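Ticket 443: Right arm stops short of cap pickup, protective stop on descent
Site: Wosthorpe
Cell: Pellent, two-arm table cell
Task: cap stacking
Severity: 2
Status: Monitoring

Reported problem

The right arm faults during the approach to the third cap. The controller logs a protective stop on the wrist joint and the arm holds position above the table. The left arm finishes its current move and then waits on the handshake until it times out. Clearing the fault and resuming from the same step reproduces it. Restarting the program from home clears it for a few cycles.

The operator first put this down to cap placement. Brim angle varies between runs and the grasp planner was picking a low approach when a cap was turned. Placement was ruled out by running the right arm with no caps on the table. The stop came at the same wrist angle.

Log extract

Cycle 400: normal
Cycle 427: wrist torque warning, right arm, no stop
Cycle 443: protective stop, right arm, descent segment
Left arm: handshake timeout, 4,000 ms 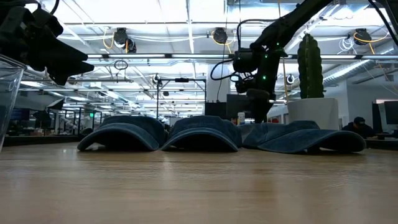
Updated 4/10/23 | Felista Masanja, Field Support

Checks carried out

1. Payload setting compared with the gripper data sheet. Correct on both arms.
2. Tool center point re-taught on the right arm. Offset unchanged within tolerance. Fault persisted.
3. Wrist joint moved by hand in free drive with power to the gripper off. Smooth until the last part of the rotation, then a steady pull back toward center.
4. Gripper cable followed from wrist to upper arm. The strain relief at the upper clamp had slipped and the service loop was too short for the full wrist rotation. At the descent angle the cable went tight and loaded the joint.

Cause

Insufficient cable slack at the wrist. The clamp was last moved in March when Wekesa Mrema replaced the gripper cable. The torque warning at cycle 427 was the same fault at a lower load. Warnings are not forwarded to the operator screen in the current configuration, so it went unseen.

Action taken

Clamp released, loop lengthened and clamp re-tightened. Wrist run through its full range at reduced speed with no warning. Cable jacket inspected at the clamp: light scuffing, no exposed conductor. Left arm clamp checked and left as found.

The collision threshold was not changed. Emmanuel Lema asked whether raising it would have kept the cell running. It would have hidden the load and put it on the connector. Please do not raise it on this cell without a ticket.

Open items

- Forward torque warnings to the operator screen (Soledad Robles)
- Add loop length check to the Biwott cable replacement sheet
- Release the left arm automatically on a right arm stop. Currently needs a manual reset after the timeout.
- Spare gripper cable on order, to be fitted if the scuffing gets worse

Ticket stays in Monitoring until the next scheduled inspection. If the stop recurs, leave the arm where it is and save the controller log before clearing.

Contact Skemstead Support | © Skemstead | Back to top
This site uses cookies to keep you signed in. Accept | Manage settings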